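Stekatance towel fault

The Stekatance towel fault was a software and calibration failure in a set of hand-held grippers used to record household tasks for robot training. It affected the laundry portion of a collection run by Drerkau, a small automation company, and went unnoticed through 700 recorded folding sessions. It caused one minor injury, a bruised thumb, and a much larger amount of embarrassment.

Background

Stekatance was Drerkau's name for a project meant to teach a two-armed robot to fold towels, match socks and put both away. The robot itself, Silano, stayed at the company's workshop. The folding was done in ordinary homes by people holding a gripper in each hand, whose movements were logged and later handed to Silano as lessons. Drerkau considered this cheaper than letting the robot learn on its own, having already paid for one window.

The grippers were built by a supplier called Ospina. Each one reported how far apart its fingers were, and that single number mattered more than any other in the record. A robot that knows where its hand is but has the wrong idea of whether the hand is open can do surprisingly little with a towel.

The fault

Every gripper was supposed to be zeroed at the start of a session by closing the fingers fully and holding them shut for 3 seconds. Version 9 of the Ospina software added a convenience: if the user skipped this step, the gripper would borrow the zero point from the last session. The release notes called the change "smoother startup." It was certainly smooth.
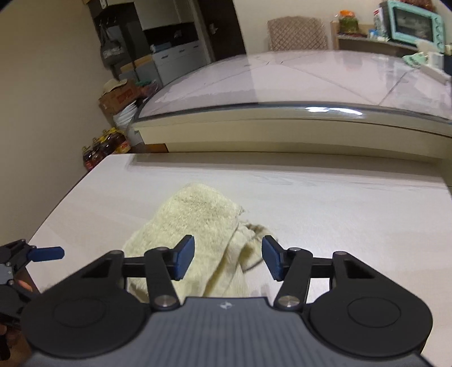
The trouble was that the borrowed zero point did not belong to a particular gripper. It belonged to whichever one had last been plugged into the charging dock. A left gripper could wake up believing it was the right one, with the right one's idea of what closed meant. On some pairs the difference was tiny. On others the log showed fingers firmly shut on a towel when they were wide open, or the reverse, and the record looked perfectly healthy either way. The checking program looked for missing numbers. It had never been asked to look for wrong ones.

A second problem made the first one worse. The grippers had a light spring assist to reduce hand strain, and its strength was set from the same reading. With a bad zero point the assist could switch on early and snap the fingers together. Several users reported that their grippers felt "eager." The reports were filed under comfort.

Discovery

The fault came to light in June, when Silano was given its first full set of lessons. Placed in front of a bath towel, the robot reached for a corner, closed its fingers a hand's width above the cloth, lifted nothing with great care, and folded it in thirds. It then patted the result. The engineers at first blamed the camera, then the lighting, then the towel, which was replaced with a more expensive one. Silano folded the air above that one too.

Heriberto Yupanqui, a technician who had been assigned to an unrelated problem with the dock, noticed that swapping two grippers in their charging slots changed the reported finger gap without anyone touching the fingers. His note on the matter was four lines long and sat unread for most of a week — the subject line was "dock question." By then one user had pinched a thumb during a session, and the two reports were finally placed on the same desk.

Response

Drerkau stopped all collection and recalled the grippers. Ospina withdrew version 9 and issued a corrected release in which a session could not begin until both grippers had been closed and zeroed. The spring assist was limited and given an off switch, a feature that users had assumed was there already.

The recorded sessions were harder to fix. Where the fingers closed fully at some point, the true zero could be worked out afterward and the readings shifted to match. Sessions in which the fingers never fully closed offered no such handhold and were thrown out. Drerkau's report, dated August 25, 2025, did not say how many were lost, and described the remainder as "substantially usable."

The report made 3 recommendations: store calibration by gripper serial number, compare a sample of readings with video before accepting a session, and send any complaint about unexpected movement to the safety inbox. A later appendix gave the address of the safety inbox, which had been left out of the user manual.

Later use

Silano resumed towel lessons on the repaired records and now makes contact with the towel. Sock matching was postponed. Among Drerkau staff, a task reported as finished but never started is still called "a Stekatance fold," and the dock on which the fault was found remains in service with its slots labeled left and right in marker.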